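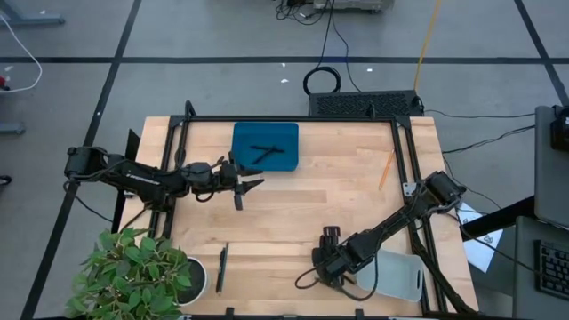
Asger Dalsgaard wanted to know who tidies the bench once the arms do the sorting, and whether that makes it a duller job. Good question, and my favourite part of this guide!

Sharing a pen-sorting bench with two arms

1. Start with one tray and one kind of object. Pens into the tray, nothing cleverer, until everyone is comfortable.

2. Let the people who sorted by hand set the order of work. At Lorkden, Rosalía Rivas rewrote ours on a Monday and it's been lovely to use ever since.

3. Swap roles every 3 hours. One person lays things out, the other watches the runs and notes the misses.

4. Press stop before you reach in. Every time.

5. Keep the misses in a shared notebook (we're at 1,688 lines) and read a page together over tea.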